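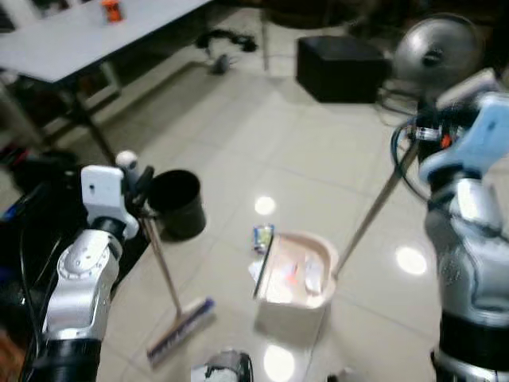 Sweeping with two arms: broom in the left gripper, dustpan in the right.

Call for participants: help us teach household chores to a two-armed robot

The Prulutari study is looking for 30 people to spend a couple of sessions with us in September, guiding a robot through the kind of cleaning up most of us do without a second thought. You do not need to know anything about robots. If you have ever chased crumbs across a kitchen floor with a dustpan in one hand, you already know a great deal that we would like to learn from you.

Some background first, for those who like to know what they are signing up for. Our group at Plodgate works on a fairly simple question: when a robot learns a chore by copying people, does it matter how many different people it copies? Over the past year we recorded 2384 demonstrations of sweeping, wiping and sorting, nearly all of them by the same two members of our own staff. Then we trained one version of the robot's control program on the whole lot, and a second version on just 502 demonstrations, picked so that they were as unlike one another as we could manage – different starting positions, different kinds of litter, different habits with the broom. To our surprise (and, I will admit, my delight) the second version did better at sweeping up trash it had not met before. It was worse at wiping tables, and we are still arguing over that one.

Two people can only be so different from each other, though, however hard they try. Josefina Aravena sweeps toward herself and I sweep away, and after that we have more or less run out of variety. So we need you.

What you would be doing

You will stand at a pair of hand controls, one for each of the robot's arms, and a screen will show you the view from its head. We will give you plenty of time to play around and get comfortable before anything is recorded. After that you will do a handful of short chores: sweeping scraps of paper into a dustpan, picking up a can, emptying the pan into a bin. There is no right way to do any of them. Please do drop things, change your mind and start over, because the recoveries are some of the most useful material we collect. At the end we will sit down together and ask you a few questions about what felt easy and what drove you up the wall.

Each person comes for 2 sessions, and each session takes up one morning or one afternoon, with a long break in the middle. We have coffee, and usually something to go with it.

Who can take part

Anyone 18 or over who can stand or sit at the controls and use both hands. We would especially love to hear from left-handed people, older people, and anyone who has cleaned for a living in hotels, schools, hospitals or offices. Glasses are fine. If you have worked with our robots before, even briefly, we have to ask you to sit this one out, but please pass the notice along to a friend or a neighbor.

What we record

We keep the movements of the hand controls and the arms, the video from the robot's head, and your answers in the conversation afterward. You will be in another room from the robot, so you will not appear in the video. Your name is stored apart from everything else, and you can ask us to delete your recordings at any point until the results are written up.

Payment

You will be paid for your time after each session, whether or not you come back for the other one, and we cover local travel. The exact amounts are in the information sheet, which we send to everybody who writes in.

How to sign up

Write to Ifeoma Yusuf at the Plodgate study desk, with "Prulutari" in the subject line, and tell us which days in September might suit you, whether you are left- or right-handed, and if there is anything we should know to make the visit comfortable. A line or two is plenty. We answer everyone, though it may take us a few days when the robot is being difficult.

Posted 2020-08-18 by Ifeoma Yusuf, for the Prulutari study team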